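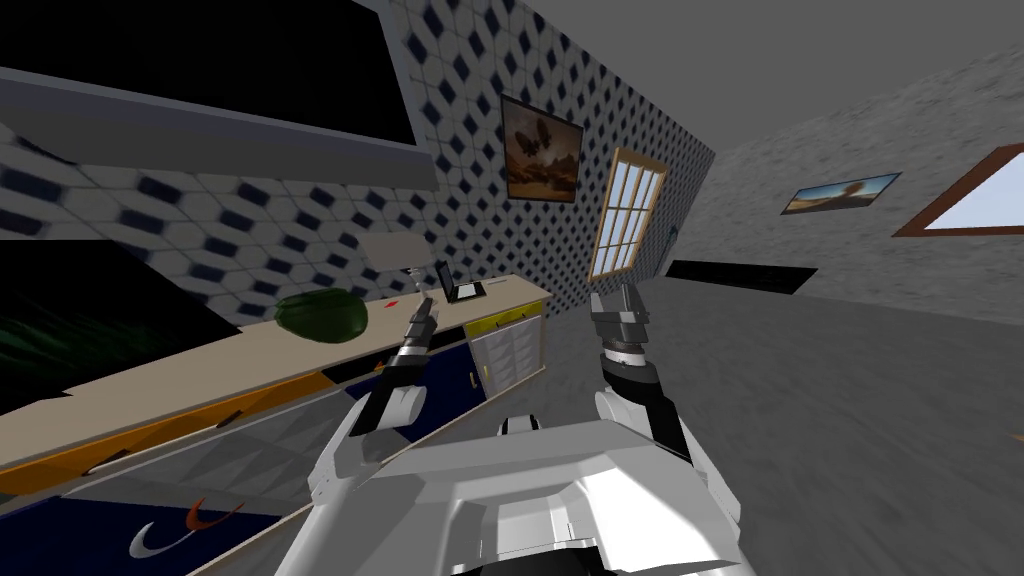
marrowfat wrote:
I'd want to know how many of those runs failed before I got excited. The Olden open day page only says they do 1,000 a night in the simulator.

tinsnip wrote:
They gave the number at the 2 p.m. demo. 267 failed out of 1,000, mostly bad grasps. The Lepik guy read it straight off the log - I didn't have to ask twice.

marrowfat wrote:
OK, that's more than I expected them to say. Still a simulated kitchen though. Drulico showed the same kind of thing in June and had no hardware.

tinsnip wrote:
Olden had no hardware out either. It was all on screen, and you could switch between the wide view and the close one at the gripper.

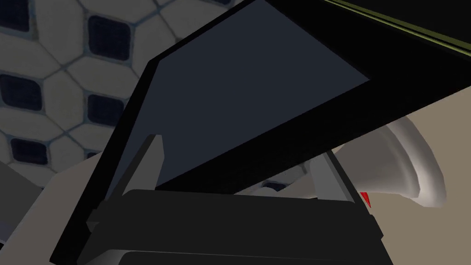

The close view was the one I stayed on. They let 8 of us at a time sit down and replay runs, and you could step through them slowly.

fasden_fan wrote:
I disagree about hardware. You can't do 200 kitchens in a real building.

marrowfat wrote:
You can do one, and I'd trust it more. Did they say when the next open day is?

tinsnip wrote:
No date yet. Sign up on their list.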